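# Skenduver spare-room scheme opens for winter bookings

Closden residents with a bedroom that has filled up over the years can now book help to clear and rearrange it. The Skenduver scheme, which began with kitchens and hallways, took its first bedroom bookings on Friday.

Each booking covers one room and lasts three hours. Two helpers come to the house, strip and make the bed, fold and sort clothes, and clear ledges and windowsills. Anything the household no longer wants is bagged and left by the front door, and nothing leaves the house without the householder's agreement.

Skenduver dealt with 1284 requests last year, most of them for kitchens. Bedrooms were the most common thing people asked for that was not on offer, and the form has been changed to include them. The scheme has set aside money for 2000 visits between now and the end of spring.

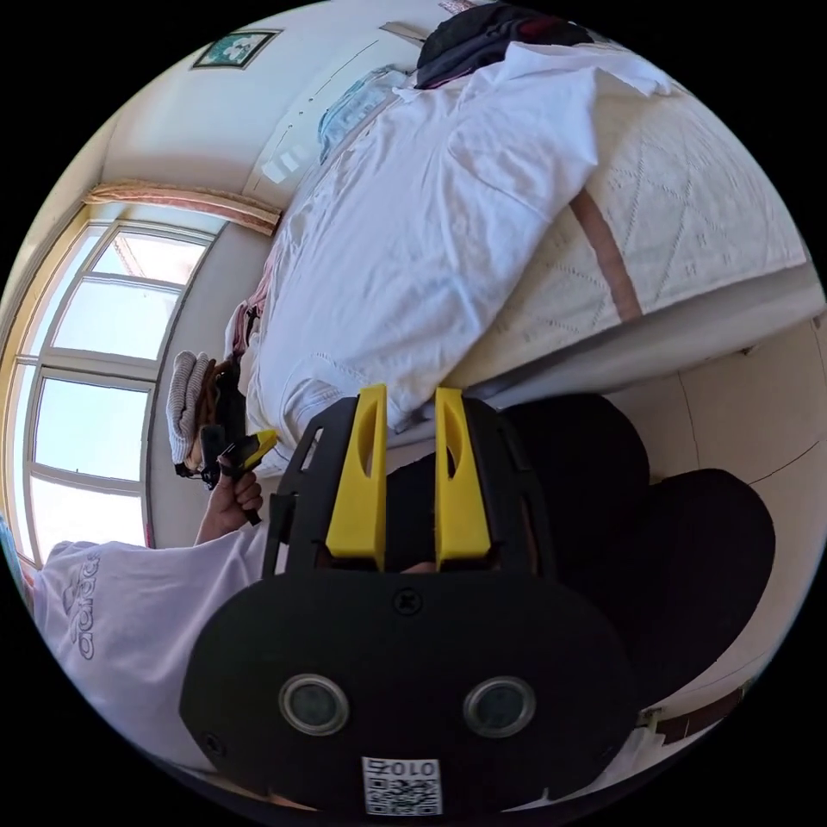

What should be done before the helpers arrive?

Very little. Householders are asked to put away medicines, money and letters, and to leave the bed and the clothes as they are. It helps if the window can be opened – bedding is aired during the visit where the weather allows.

Visits are free to tenants of Stavus Homes, who can book through their usual rent account. Other residents pay a small charge, which can be settled on the day by card.

Clothes in good condition can be dropped off afterwards at the Espinoza Street shop, which has extended its opening hours through December. The shop takes coats, knitwear and clean bedding, but it cannot accept pillows or duvets.

Booking forms are available at Closden library and at the Skenduver office. Morning visits are already full for the first two weeks – afternoon places remain.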